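Shelf Life: the packing hall, week 2

Pallavi Rathore has been putting up pictures of ordinary working rooms since last May, and the packing hall is the one readers keep asking to see more of. I can't explain this. It has no view and the coffee is a punishment. But the people have spoken — all five of them, by email — so we are back among the bottles and the crates. 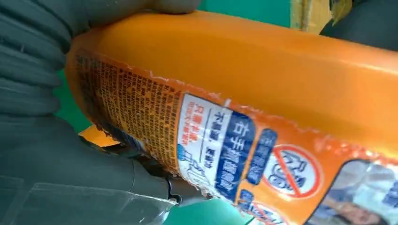
My aunt kept her cleaning supplies under the sink in strict order of strength, mildest at the front, and you had to be fourteen before you were allowed past the second row. I still can't walk through a place like this without wanting to rearrange it along her lines. Pallavi says I'm not to touch anything.

Orange bottle, very orange. Blue and red Chinese characters on the label, a lot of tiny print, and a torn top edge. I've had winter coats in worse condition that I still wore to weddings.

The regulars at Olia, our lunch spot on the corner, want to know why we never post the food. Kahsay, who runs the counter, has asked us to leave it that way.

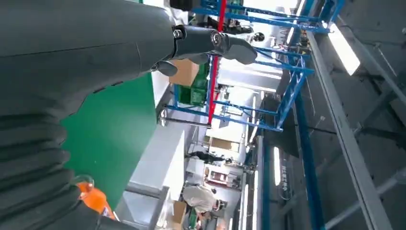

Surkholm, 7th March

Blue rack, green crates, cardboard box. If you've ever tried to buy shelving for a garage you'll know the blue kind with the diagonal braces, and you'll know what it does to a weekend. The person in the light grey shirt is bent over a workstation, in the posture my physical therapist does an impression of.

Prints are available in two sizes through Medo, order code 2256. Allow three weeks, or longer if you'd like it framed. The next set is the loading dock.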